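Cuidado de encimeras y mesas en la cocina

Limpieza diaria. Retirar las migas en seco antes de humedecer la superficie: arrastradas con agua actúan como abrasivo. Después, bayeta de microfibra bien escurrida y unas gotas de jabón neutro. Aclarar y secar siempre. El vinagre, el limón y los antical quedan excluidos en mármol, travertino y cualquier piedra caliza, cuyo pulido atacan en pocos minutos.

Manchas de grasa en piedra porosa. Mezclar bicarbonato y agua hasta obtener una pasta espesa, extender una capa de 2 mm, cubrir con film y dejar actuar toda la noche. Retirar con espátula de plástico. Si la sombra persiste, repetir una vez más.

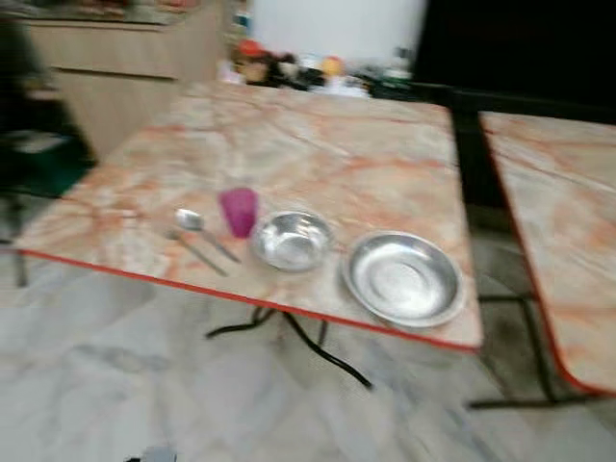
Muvus Hogar — N.º 60

Cantos y ribetes. La suciedad se acumula en la junta entre el tablero y el remate. Un cepillo de dientes blando, apenas húmedo, es suficiente. No emplear disolvente en cantos encolados: ablanda el adhesivo.

Cubiertos. El acero inoxidable mojado deja cercos de cal sobre tableros claros — conviene secarlo antes de poner la mesa.

Sellado. Prueba de la gota: depositar agua sobre la piedra y esperar. Si la zona se oscurece, toca aplicar sellador. Dos manos finas, con tres horas entre ambas, y retirada del exceso con paño de algodón.

Texto: Aurelia Grecu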